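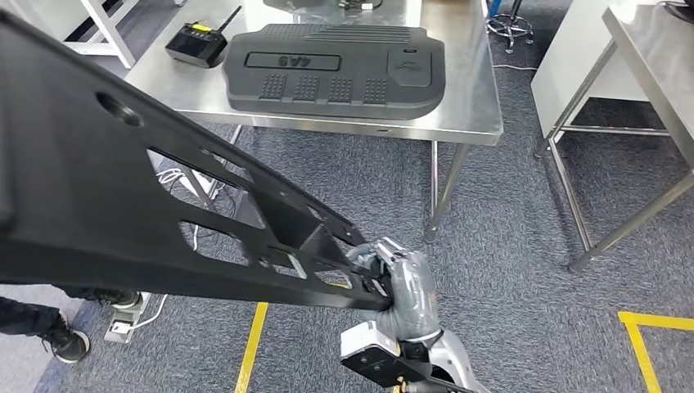 Black moulded panel with cutouts, held at the narrow end.

Search notebook Search entries Go

Sunday, 9.40 am. Charger bench

Finally got to the little Podance speaker, and I'm so pleased with it! It came with no wall plug in the box, only a short cable, and half the buyer reviews we've been reading grumble about exactly that. So I wanted to know which plugs from the drawer will run it properly.

Started with the old Fuchs one. Speaker playing at half volume, battery at one light, meter in line. It settled at 639 mA and sat there like a rock. Swapped to the Bivdale plug (the white one with the scuffed corner) and got 826 mA straight away, which is the best I've seen from anything in that drawer. Lovely. Then the laptop port: 181 mA. No wonder people write in saying it "never charges" – with the music up it must be using the stuff as fast as it arrives.

Tried the laptop port again with the speaker switched off and it crept up a bit, but I'd scribbled the number on the back of an envelope and the envelope has gone. Redo.

The cable matters too! The one in the box is fine. The long Sestmont one dropped the Bivdale reading to around 600 and made the charge light flicker twice in the first ten minutes. Second Sestmont cable, same length, no flicker at all. Marked the bad one with red tape, please don't put it back in the drawer.

Sound, for what it's worth: much bigger than I expected for the size, bit boomy on the shelf, cleared up nicely once I moved it forward off the wall. Could have listened all morning. Bluetooth dropped once when the kettle was on, may be nothing.

We use cookies to remember your settings. Accept Manage choices

Still to do
- full charge from flat on the Fuchs, with times
- laptop port, speaker off (write it in HERE this time)
- ask Podance if the next batch could have a plug, or at least a line on the box saying there isn't one
- proper listen with the door shut

11.15. Fuchs run started, one light blinking. Leaving it on the left end of the bench, meter on, do not unplug!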